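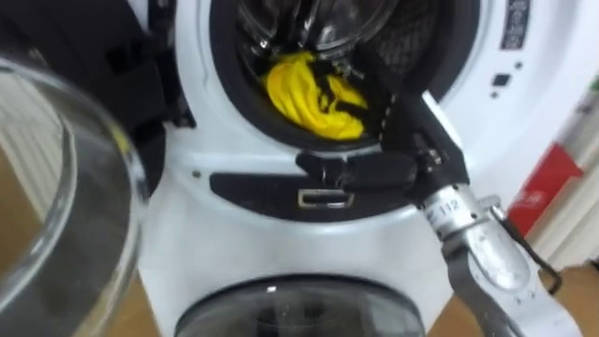 4.2 Items left behind in shared machines

Figure 3. Yellow cloth at the bottom of the upper drum of a stacked washing machine, front door open.

Laundry left in the drum was the most common complaint in the residents' survey at Sollberg and came second at Skidcombe. Small single items made up most of it. A sheet or a pair of jeans is hard to miss on the way out, but a cloth or a sock can settle low against the rubber gasket and stay there when the rest of the load is lifted out (Figure 3).

We logged 604 left-behind items over the study period. Cloths, dusters and tea towels formed the largest group, followed by socks. Bright colours did not help as much as we had expected. Yellow and orange cloths were left almost as often as grey ones, and several residents told us that they emptied the drum by feel and did not look inside.

Position in the stack mattered more. Where one drum sits above another, shorter residents said they could reach into the upper drum but could not see the bottom of it. Users of the lower drum had to crouch, and those with bad knees tended to pull out what they could in one go. Losses from upper drums were higher at both sites, and the gap was widest at Skidcombe, where the laundry room is narrow and people cannot step back from the machines.

The Dimitriou checklist, which we adapted for this work, asks the user to do 4 things before leaving: turn the drum by hand, feel along the lower fold of the gasket, look inside, and leave the door open. We printed it on a card and fixed it to the wall beside the machines in December. Residents kept to the last step well. Turning the drum was the step most often skipped, and it was also the one that brought most small items into reach.

Unclaimed items were kept in a box for 40 days. Few were collected. Cloths in particular were treated as shared property once they had been in the box for a week or so, and some went back into use for wiping down the worktops.

Published May 6, 2020

Print this section | E-mail this section
Shares: 40 | Comments: 4

Related items
Drying space in shared laundry rooms
Lint, gaskets and cleaning routines at Sollberg
Who wipes the worktop? Notes from Skidcombe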